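Reporting date: 2021-11-09
Project: Drirkdale Board Exercises, Reveck set
Budget line: 697

## Status

The second design of the board is complete and in use. The first design was withdrawn after the short format left too little room between positions. The replacement is a long, flat white panel, laid lengthwise down the table so that the far positions need a full reach. The pieces are unchanged from the last report.

## Work done in the period

- Board outline fixed and drawings released to Gilchrist for cutting.
- Table layout settled: dark gray top, black fabric behind, white board on the center line.
- 117 placements logged on the new board. The target for the period was 100 – met.
- Piece list revised. Round pieces are kept; the two square ones are dropped.

## Open items

The edge of the board can shift when a piece is pressed down hard at the far end. Brulero has quoted for a thin rubber backing, and a sample is on order. Until it arrives, the board position is checked against tape marks before each session.

Wear on the round pieces is low. The color has held on all of them, and no spares have been drawn from stock.

## Spending

Of the 697 allotted, 500 is committed: board cutting, fabric and one spare panel. The balance is held for the backing and for a second set of pieces. No change to the total is requested.

## Far-edge positions
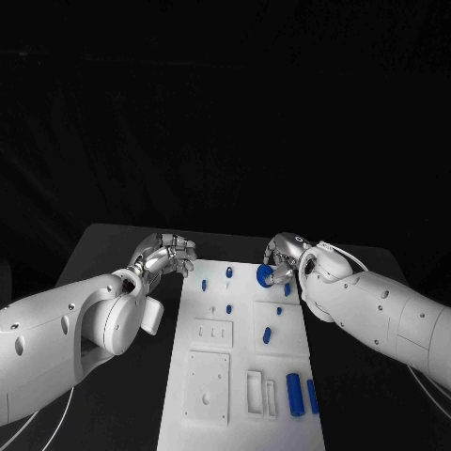

*Abílio Magalhães, project lead, Drirkdale*

The blue round disk is the reference piece for the far-edge positions. It is gripped with the fingers wrapped down around it near the far edge of the board, on the right. Left and right positions at that end are scored separately, as the first design gave uneven results between them.

## Next period

The 500-placement run starts once the backing is fitted. Results will be tabled by position and by piece, with the far edge listed first. The next report is due in December and will include the final drawing of the board – revision 2 – with all dimensions.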